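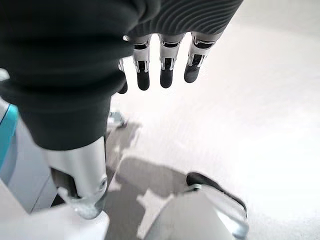 Skinier case, 240 or 280 radiator?
Hardware > Builds and Upgrades

pliltico_fan
Moving my parts out of a full tower and into the Sheehan slim case. The desk is narrow and the tower takes up all the leg room. CPU is an eight-core, the card is a two-slot model, and I play mostly fighting games plus a shooter or two. The case page says it takes a 240 up top or a 280 in front, but with the 280 you lose the lower drive cage. I still have two hard drives in there. Which would you pick?

dustfilter81
240 up top. An eight-core doesn't need a 280 for games. Keep the drives.

Cotovcombe
I'd skip liquid in that case altogether. I have the same one with a tower air cooler, and in a fighting game locked at 60 the CPU hardly works. You are paying extra for a pump that can fail. Check the side panel clearance before you buy, though. The taller coolers won't fit by 4 mm.

pliltico_fan
I already own the 240, so the pump money is spent. The 280 would be a new purchase.

dustfilter81
Then there's no question. Use what you have.

lowlatency_lou
Not so fast. With the 240 on top, the warm air from the card goes straight through the radiator. I ran mine that way in a slim case and the CPU was 7 degrees hotter than with the radiator in front. Shooters were fine, but the fans kept ramping up and down and I could hear it through the headset.

Cotovcombe
That's a fan curve problem. Set the radiator fans to follow coolant temperature if your board has a header for it, or put a delay on the curve. Front mounting just moves the heat to the card, and the card is the part that matters for frame rate.

lowlatency_lou
I had a delay on it. Still heard it. And my card went up 2 degrees at most when I moved the radiator to the front. I'll take that trade.

Cotovcombe
Depends on the card. Mine is a short one with a lot of open space around it. We're not going to agree on this one.

kbd_and_stick
Side question for the OP, what power supply are you using? The slim case needs a shorter unit if you keep the drive cage. My old one fit on paper, but the cables had nowhere to go. I ended up getting the Skinier cable kit and it freed up 20 mm behind the cage.

pliltico_fan
Standard length, modular. I measured and there's room, but the bend on the big motherboard cable looks tight. I'll look at the kit.

dustfilter81
Don't force that bend. Plug the cable in before the supply goes in the case, then slide the whole thing back.

pliltico_fan
Update. Went with the 240 on top, both drives kept. Had to take the top panel off twice – the tubes fouled the memory the first time, so I turned the radiator around and it cleared. Played for an hour in the evening with no frame drops. Fans do ramp a little in the shooter menus. I put a longer delay on the curve and will see if it bothers me.

lowlatency_lou
Menus are often uncapped. Set a frame limit there and try again.

pliltico_fan
It was uncapped. Limited it and the ramping is mostly gone. Still need to sort out the cables behind the drive cage.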